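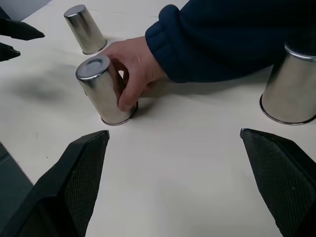
Zevix – Módulo de recogida de demostraciones para manipulación con dos pinzas

Referencia: 3002

Zevix registra demostraciones desde la muñeca del robot y las convierte en datos de entrenamiento para políticas de imitación. El método, desarrollado en Cuvodden, incluye episodios en los que una persona cambia de sitio los objetos durante la tarea, de modo que la política aprende a corregir la aproximación.

Tarea de referencia: vasos de acero inoxidable boca abajo sobre mesa blanca
Episodios: 305
Con intervención humana: más de 29
Pinzas: 2
Dedos: negros, con almohadilla de textura reticulada

El conjunto de datos se entrega con el módulo. Distribución: Honetdale, Chiba.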